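Godama Sardine Boats Oral History and Records Project
Second progress report to the Jalby Fund
Covers the period through the end of October
Submitted by Birutė Lukoševičius, project lead

Where we are

The short version is that we are on budget, a month behind on interviews, a little ahead on paper, and in possession of more fishing logs than we applied for. The longer version follows, under the headings your form asks for, except "Synergies," where I had nothing.

As a reminder, the grant pays for three pieces of work: recorded interviews with people who fished out of Godama or worked in its packing sheds before the sardine fleet shut down; scanning of the logs and settlement sheets that went with the boats; and a small traveling exhibit. Your program officer asked after the first report that I say more about problems and less about weather. I have tried.

Interviews

We planned 40 interviews and have finished 29. Six more are scheduled. The other five are people who have agreed to talk to us in principle, and have been agreeing in principle since spring. Retired skippers are easy to find and hard to sit down. One of them has moved our appointment four times, each time for something to do with an outboard motor.

What we have is good. Eleven of the finished interviews are with women from the packing sheds, which was the gap we said we would fill. They remember the piece rates to the half cent, and they don't agree with the company's own settlement sheets, and where we have been able to check, the women are usually right. Several described the whistle system: one long blast meant a boat was in and the day shift was needed, two meant everybody, whatever you were doing, including Mass. I had read about the whistle in the newspaper, where it was described as a charming feature of harbor life. It is described differently by people who had to get out of bed for it.

We also recorded two brothers who crewed on the Dridora for nine seasons and who gave, on consecutive mornings, completely different accounts of how she lost her net off the north bar. Both will go in the archive. I have stopped trying to reconcile them and I would ask the Fund not to start.

Audio quality is a mixed bag. The first six interviews were done with the old recorder, and on two of them a refrigerator has the leading role. We moved to lapel microphones after that. The two bad ones have been cleaned up as far as they will go and can be followed with headphones and patience.

Transcription

Twenty-one interviews are transcribed and 17 of those have been checked by the speaker. Checking takes longer than we allowed for. People cross out the swearing, then call a week later and ask for some of it back. We now send each transcript with a second copy and a stamped envelope, and the return rate has improved.

Place names and boat names are being checked against the harbor register. The software we use turned "purse seine" into "person" throughout the first four transcripts, so for a while we had a fleet of men hauling in a person at dawn. That has been fixed.

Logs and settlement sheets

The application promised 200 volumes over the life of the grant. We have scanned 181, so this part is nearly done. The trouble, if it is trouble, is that the family of the last fleet manager has since offered another 252. They were in a net loft, under a tarp, under another tarp. I went to see them on a Saturday and can report that they are dry, that most are legible, and that something has eaten the spines of the ones nearest the door.

We can't scan all of them with the present money. I suggest we take the boats already covered by interviews first and list the rest by vessel and year, so that a later project knows what is there. I'm not asking for more funds in this report. I am mentioning it in a clear voice.

Scanning is done on the Hirano flatbed bought in the first quarter. It has been reliable. It is slow on the large settlement sheets, which have to be done in halves and joined, and the join is checked by eye.
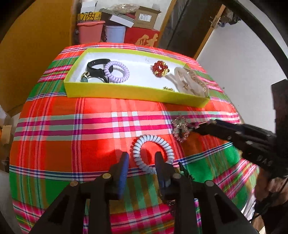
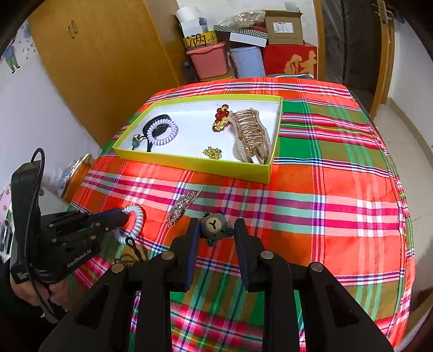
Photographs

The call for family photographs went out through the parish bulletin, the hardware store and the high school alumni list. It has brought in 1,333 prints and slides, which is more than the harbor had ever admitted to having. Most are of boats. A good share are of the same boat, the Dridora, who was photogenic and knew it.

The useful ones are the pictures nobody set out to keep: lunch on the dock, a row of boots, the inside of the shed before the new lights went in. We have dated close to half so far. The identification evenings at the library have helped, though they run long. The first was advertised as one hour and broke up when the building alarm set itself. At the second, three people identified the same man as three different men, and the man himself, who was sitting in the back, let this go on for some time before he said anything.

Rights forms are signed for all but a few family collections. One owner would like her uncle left out of everything. We are leaving him out.

Exhibit

The panels are written in draft. There will be eight, each 30 inches wide, on folding frames that fit in the back of a station wagon. We measured the station wagon this time.

Panel five, on the collapse of the catch, has been through more versions than the rest put together. The fishermen's draft blames the government, the biologist's draft blames the fishermen, and the packing company's surviving literature blames the sardines. The current text gives the landings year by year, says what each group believed at the time, and leaves room at the bottom. All three parties have read it and are equally annoyed, so I plan to send it to the printer.

The first stop was to be the Godama library in winter. The library's roof has other ideas and the opening has moved to early spring. The high school will take the exhibit second and the historical society third. A fourth venue is interested but wants to know if we could bring a boat.

Budget

Spending is at 61 percent with 58 percent of the grant period gone. The overage is almost entirely postage and mileage. Transcription is under its line for the unhappy reason that fewer interviews have reached it. I would like to move a small amount from the exhibit printing line, where the quote came in low, to travel, to cover the interviews with people who have left the area. A one-page request is attached. The receipts are attached too, in order, including the one for doughnuts, which your guidelines call "participant refreshments" and which I can vouch for as the single most effective research method we have used.

Things that may go wrong

Age. Two people on our original list died before we could record them, and one who was recorded has since become too ill to check her transcript. Her daughter is doing it. We have moved the oldest remaining speakers to the front of the schedule.

Storage. The scans are kept in two places at present and should be in three. The county archive has agreed to be the third once it has finished agreeing about the file format.

Me. I was out for two weeks in late summer with a bad back, got from lifting ledgers in the manner the safety sheet tells you not to. The catch-up time is built into the dates below.

Next period

Finish the six scheduled interviews by the end of January, and pin down the outboard motor gentleman.
Complete the scanning of the first 200 volumes.
List the net loft volumes by vessel and year.
Send the panels to print after one last read for dates.
Hold a third identification evening, with a firm closing time and somebody firm to announce it.

The next report is due in spring.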